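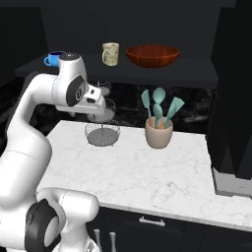 A wire basket stand on a marble countertop.

Padik Boards review: good for directors, less good for the person who prepares everything

Posted Mon 7 October by Soledad Nava

I am company secretary at Brudesard, a small software firm, and in May we changed from email to Padik for our board papers. Now I have used it for several meetings, including the one where our founder gave up his seat, so I think I can give a fair opinion.

The reading side is very good. Directors open the pack, write notes in the margin and vote on resolutions in the same window. Iraís Magaña, our chair, was against the change at first and now she reads everything on her tablet. The search is quick, even in a pack of 200 pages.

The preparing side is slower. If you replace one document after the pack is published, Padik numbers all the pages again and the notes of the directors can move to the wrong paragraph. Support told me to publish a supplement instead. It works, but the agenda becomes ugly.

Removing a director also took me more time than I expected. You must close the account, then reassign the open votes one by one, and the old name stays in the signature list until the next meeting.

The price is 80 dollars per month for each 100 gigabytes, with no limit of users. Before, we had Anham, with 60 dollars for every seat, so for us it is much cheaper.

I would buy it again for a board of our size. For a group with many committees, please try the supplement function during the trial period.

Rating: 4 of 5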